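Dye notebook, Skadholm shed, January

Madder again. The Barasa batch came out of the pot at the end of the morning looking like weak tea that somebody had apologized to. I had written "brick, possibly rust" on the label beforehand, in ink, which will teach me.

Recipe as used: 293 g fabric, scoured, alum at 10 percent of dry weight, madder at half that again because I ran short and decided it would be fine. It was held at 145 F for two hours. Jolán Pap says her pot on the same roots gave a proper orange, but she has hard water and a better character.

Suspects, in order of how much I'd like them to be guilty:

The roots. The bag says Plavora, third grind, no harvest year. Smells like a cellar.
The water. Ours is soft. Chalk is the usual cure and the tub of chalk has been on the shelf, unopened, the whole time.
The scour. Rushed. I wanted lunch.
Me. See above.

Jeptoo Mwakyusa cut six swatches from the leftover cloth and is running them with chalk, stepping the dose up by a quarter teaspoon. She labels in pencil, after the fact. Noted.

Also: the Drodance thermometer reads four degrees high against the glass one, so every temperature in this book before today is a work of fiction. I'm not going back to fix them. 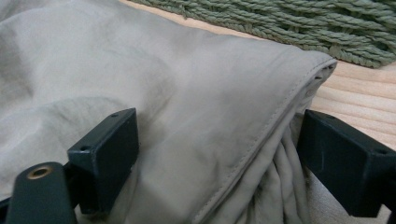 Can a weak madder bath be rescued by adding chalk once the cloth is already in?
Sometimes, if you lift the cloth out first, stir the chalk in well and let it settle before the cloth goes back. Expect a shift toward red and some blotching.

To do: mordant the next lot overnight with the lid on. Weigh the roots before starting, not during. Ask Jolán for a jar of her tap water and try not to sound desperate. Exhaust bath is in the blue bucket, do not tip it out, I want a pink from it.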